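The District That Waits for Its Mayor

Reading time: 9 minutes

In Baluyot the council meets in a hall which used to be a grain office. The chairs are good, the microphones are new, and the agenda is printed on both sides of the paper. On the evening I visited, the agenda had eleven items. Nine of them ended with the same sentence: "Forwarded to the provincial office for approval."

I asked the clerk how long an approval takes. She opened a drawer and showed me a folder. The oldest paper inside was a request to move a bus stop to the other side of the school. It was from April. The school year had finished and another one had started.
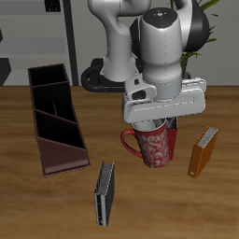
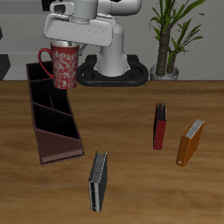

Robot arm with a red mug, computer renderings.

Eight years ago the country voted for a new local government law, and Baluyot was one of the districts which celebrated the most. The law promised that decisions about roads, water, markets and primary schools would be made in the place where people use them. There was a concert in the square. The old district officer, who was sent by the capital and reported to the capital, gave back his keys. Since that time the people of Baluyot choose their own mayor and their own council.

What they did not receive, at least not in full, is the right to spend. The law on elections was passed first. The law on local finance was supposed to follow in the next session of parliament, and it did not follow. A temporary regulation was written in its place. Under this regulation any local expense above a fixed limit must be signed by the provincial office in Brosen, and the provincial office, for its part, sends the bigger papers to a department of the ministry. The temporary regulation is still in force. It has been extended every year, usually in the last week before the holidays, when the chamber is half empty.

The limit is the heart of the matter. It was set at a level which looked reasonable at that time. Prices went up and the limit stayed. Today it is enough to paint a classroom, but it is not enough to repair the roof above it.

A road to Brosen

I traveled to Brosen by the same bus which carries the papers of Baluyot. The district has an electronic system for sending documents, but the provincial office accepts a request only when the stamp is original, so twice a week an employee sits in the bus with a bag on his knees. The road goes along the river, then climbs through pine forest. It is a beautiful trip and the employee sleeps during most of it.

The provincial office stands in the upper part of the town, behind the post office. I expected to find there people who love power. I found a corridor with tired civil servants and too few of them. One department head received me between two meetings and offered me tea. He explained that his department checks the requests of every district in the province, and that it was designed for another kind of work, mainly for inspection after the money is spent. Checking before is slower. Each request must be compared with the annual plan, with the purchasing rules and with the opinion of the legal section, which has its own line of waiting.

"If I sign something wrong, it is my signature," he told me. "If I sign nothing, it is only a delay."

I have thought about this answer many times. He was polite and he was speaking the truth about his position. The system punishes him for a mistake and it does not punish him for waiting. A person in such a chair would need unusual courage to sign quickly.

His superiors defend the arrangement with stronger words. They say that several districts made bad contracts in the first year after the law, and this is correct. One district bought street lamps which could not be connected to its own network. Another gave a building job to a company which closed one month later. The ministry's position is that local councils are young and need supervision until they have experience. The councils answer that they will never have experience if somebody else holds the pen.

The market at Clullura

The most discussed case in the province is the covered market at Clullura, a smaller town on the other side of the river from Baluyot. The old market burned down one winter. It was not a big fire, but the roof was of tar and wood and it was lost in one night. The council of Clullura voted to rebuild it in the same month. The plan was modest: a steel roof, concrete floor, running water, 100 stalls.

The request went up to Brosen and came back with a question about drainage. The question was answered. It went up again and came back because the fiscal year had changed, and the money had to be approved again from the beginning. On the third attempt the paper reached the ministry, where an official noticed that the annual plan said "repair of market" and the request said "construction of market." A repair and a construction belong to different budget lines. The council was advised to correct its annual plan, but the annual plan can be corrected only once a year.

In the meantime the traders put tables along the main street. They signed a petition and collected 700 signatures, a serious number for Clullura. They brought it to their mayor, who agreed with every word and could do nothing. This is the part which made people bitter. In the old times, one trader told me, they knew that the capital decided, so they were angry with the capital. Now they have a mayor whom they chose themselves, whom they meet at weddings, and it is he who must stand in front of them and explain.

She sells cheese and pickled peppers, and she has had the same place on the sidewalk, next to the pharmacy, for two winters. She voted for this mayor. She says that she will probably vote again for him, because he is a decent man, but that she does not see clearly what the voting is for.

At the last local election the turnout in Clullura was lower than at any election before. The parties explain this in different ways. The government party says that people are satisfied and therefore stay at home. The opposition says that people learned that the office is empty.

Who is against

It would be easy to write that the government wants to keep everything in its hand and the opposition wants to give it away. I believed something like this before I started to work on this article. The history is less comfortable. The opposition party governed when the temporary regulation was written. It was its minister who proposed it, and its members voted to extend it two times. They discovered their love for the districts after they lost the ministry. The present governing party, on its side, had "full local finance" as a chapter in its program, and the chapter can still be read on its website.

A former member of the parliamentary committee on local affairs, who is now retired and grows plums, described it to me in this way. Every party in the opposition sees the districts as friends. Every party in the government sees them as a line in the budget. He was in both positions and he did not make an exception for himself.

There is also the question of party lists. Candidates for mayor are approved by the party headquarters in the capital, and a mayor who protests too loudly can find that another name is on the list next time. Two mayors from the province told me that they had written a common letter about the spending limit and then decided not to send it. They asked me not to say which districts they lead.

What Irolent did

One district in the province has found a way to live with the regulation, and delegations come to look at it. Irolent is a mountain district with few people and long winters. Snow there must be removed on the same day when it falls, and it is not possible to ask Brosen for permission.

The council of Irolent divided its work into small parts. Each village has its own fund, every fund is below the limit, and each village assembly decides by raising hands. The assemblies are open. I attended one in a school gymnasium, where the discussion was about a culvert, and it lasted almost three hours. People shouted. An old man left and came back. At the end they voted, and the work began in the next week, with a local company and a contract of one page.

The legal section in Brosen is not happy. It considers that dividing the expenses is a method of avoiding the regulation, and it has sent a letter which says so. The council answered that village funds are mentioned in the law, in an article which the other districts did not read or did not use. For the moment nobody has gone to court.

I do not think that Irolent is a model for all. A market hall or a water station cannot be cut into pieces of village size, and the smallest funds are controlled by neighbors and cousins, with all the problems which come from this. But something was different in that gymnasium compared with the hall in Baluyot. When people spoke, they spoke to each other. In Baluyot the councilors speak carefully, in full sentences, as people do when the real reader is in another town.

The next session

The ministry says that a draft of the local finance law is ready and will be presented in the coming session. I was not allowed to see it. From what two officials told me, the limit would be raised and connected to the price index, and the provincial office would have a deadline. If it does not answer inside this deadline, the request would be considered approved. In Brosen they are afraid of this sentence. In Baluyot they do not believe it will survive the first reading.

The clerk has kept her folder. Before I left she added to it the papers from that evening, nine of them, and wrote the names of the items on the cover with a blue pen. The request for the bus stop she put on top. The children still cross the road to it each morning, and a parent stands there with a yellow vest and stops the cars.

Last updated: April

Contact the editors | Copyright, all rights reserved | Back to top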